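Kids' Corner > Machines & Inventions

Print this page | E-mail this to a friend

How Does a Robot Hand Know How Hard to Squeeze?

Pick up a banana. Easy, right? Now pick up a cup. You changed the shape of your hand and how hard you squeezed, and you didn't even think about it!

Robots have a much tougher time. My job is to try out robot hands, called grippers, and find out which ones are good at what. The one I'm testing now has two fingers that open and close, a bit like your thumb and pointer finger. My other one, the Dato, has 3 fingers and is great with round things (but kind of slow).

I also compare cameras. One rides along on the robot's wrist, and the other stays put and watches the whole table.
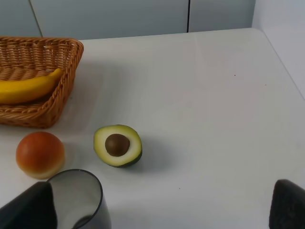
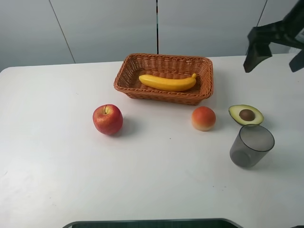 Same table, two different views – can you find the banana in both?

By Min-kyu Shin
Gripper tester, Sumholm

The wrist camera gets nice and close, so it's super useful for lining up the fingers. But it can miss things that are off to the side! Look for the red apple. Only the second picture has it.

To be fair, every gripper gets the same test: 20 tries with each thing on the table. I write down every grab, every drop and every "oops." One gripper can make up to 100 grabs before lunch, and my notebook from February has more than 2000 in it – my hand was the tired one.

Want to try it at home? Put on thick mittens and pick up a plastic cup using just your thumb and one finger. Then try a piece of fruit. Which one is harder for you?

Back to top
Copyright Sumholm Kids' Corner | Contact us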